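Clasden changes its rules on sorting plastic kitchen packaging

2 min read

Households in Clasden will be asked to put squeezable sauce bottles in the mixed recycling from September, with the cap left on. Until now the advice was to take the cap off and put it in the general waste. The change covers bottles used for ketchup, mustard, mayonnaise, honey and washing-up liquid.

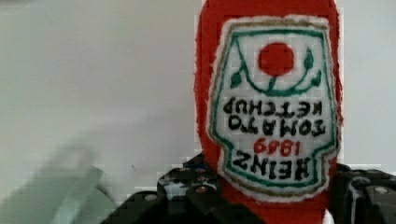
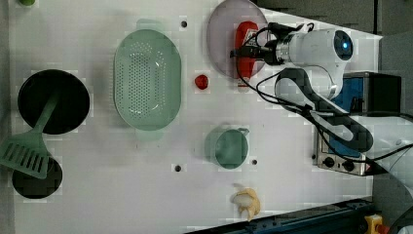
Does a sauce bottle have to be spotless before it goes in the recycling?

A quick rinse with cold water is enough. Residue that clings to the inside is removed in the hot wash at the plant, and a bottle with a thin film of sauce left in it will be accepted. A bottle that is still a quarter full will not, as the weight causes it to drop off the sorting belt with the glass fragments and stones.

The new rule follows a change of contractor. Motell, which took over the sorting contract in the spring, runs a line that shreds bottles whole and separates the flakes in a water tank. Polypropylene caps float. PET bodies sink. The two streams are then dried and sold separately. The previous plant baled bottles whole, and loose or attached caps lowered the price of the bale.

"The cap is good material and it was being burnt," said Naledi Pretorius, who manages collections for the town. "On its own it is too small to sort. It falls through the first screen with the grit. Screwed to the bottle, it gets as far as the tank."

A trial was carried out on 1000 homes in the Zerkis estate and the streets behind it. Residents were given a printed card with the new instructions and no other help. Over 10 weeks the share of bottles arriving with the cap on rose to 55 per cent. Contamination by food was unchanged.

The trial also showed where the difficulties lie. Silicone valves, the small slit discs fitted inside many squeezy caps, are denser than water in some makes and lighter in others, so they can end up in either stream. Motell says the quantity is low enough to be filtered out when the flakes are melted — buyers of the cap material had asked for this to be confirmed. Full-length shrink sleeves are a larger problem. They hide the bottle from the optical sorter, which reads the sleeve and sends the item to the wrong bay. Ordinary stuck-on labels come away in the wash and need not be peeled off.

Pilar Aravena, a packaging engineer who advised on the trial, said the town should publish a list of sleeved products sold locally. Collections staff are considering this but have not set a date.

Three types of packaging stay out of the mixed recycling: sachets, pump dispensers with a metal spring, and black plastic tubs. Glass sauce bottles go to the bottle bank as before, and their metal lids can go in with tins.

Collection days are not affected. Bins containing loose caps will still be emptied, and crews have been told not to leave warning tags for the first 3 months. New cards will be delivered with the next bin calendar. Residents in flats with shared bins will get a notice for the bin store — one per block, with further copies on request from the collections desk.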